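FOR RELEASE 06/12/2019

Clovberg Opens Its Pekthorpe Showroom With a Table You're Allowed to Touch

PEKTHORPE - I've been making tables for a good part of my life and I still get silly about a new one, so forgive me if this reads more like a letter than an announcement. Clovberg is opening a showroom on Gilmartin Street, the doors are unlocked from ten in the morning, and the first thing you'll walk into is the Skuda, our new pale table for kitchens and small dining rooms.

The Skuda started with a complaint. A customer told us she loved our older tables but was scared of them. They were dark and glossy, and every glass left her feeling she ought to apologize! I went home and thought about that for most of November (my family can confirm I was poor company) and came back wanting a top that was light, quiet and easy to live with. We tried a lot of finishes. One went orange under the shop lights and one felt like the cover of a school binder, and I won't tell you what happened to the third except that it's now a shelf in my garage.

What we ended up with is a matte finish that lets the wood do the talking. The grain mostly runs one way in long fine waves, and then every so often it bunches up and goes off into little arches, and those are my favorite bits. We don't sort the boards to get rid of them. Small dark specks stay in too. If you want a top with nothing going on in it, I'm happy to point you to another shop, no hard feelings.

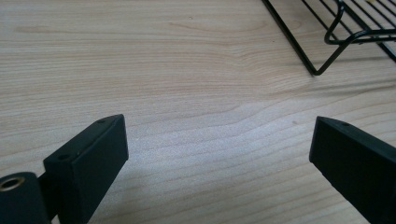
Pendo Biwott wrote to us after living with an early Skuda to say that the color changes all day long, creamy in the morning and close to yellow by supper, and that she had stopped using a tablecloth by the second week. She also said the corners could be a touch softer. She was right, and we've changed them. Everything going out from now on has the new corner, and anybody who bought an early one can bring it in and we'll round it over for free.

Now the practical stuff, which I'm told a press release is supposed to have. The standard Skuda is 28 inches deep and seats four people who like each other. There's a longer one for eight. The small table costs $1,073 with the legs fitted, and delivery anywhere in Pekthorpe is included. We've made about 140 for the opening, and once those are gone you'll go on the list for the next batch. I don't have a date for that yet, so please don't believe anyone who gives you one.

Looking after it is easy. Wipe it with a damp cloth, dry it off, and use a trivet for pans. If it gets a scratch, bring us a picture and we'll talk you through sanding it out, or come to one of the repair evenings we'll be holding in the back of the showroom this winter. Bring your own snacks, the coffee's on us.

You're welcome to come in and just sit for a while. Put your elbows on it, spread out your newspaper, let the kids draw (on paper, please). I'll be the one in the apron running a hand over the tabletop again.

Reporters who want to visit the workshop can ask at the showroom counter or write to the Clovberg office on Gilmartin Street, Pekthorpe. Sample pieces of the finished wood are available on request.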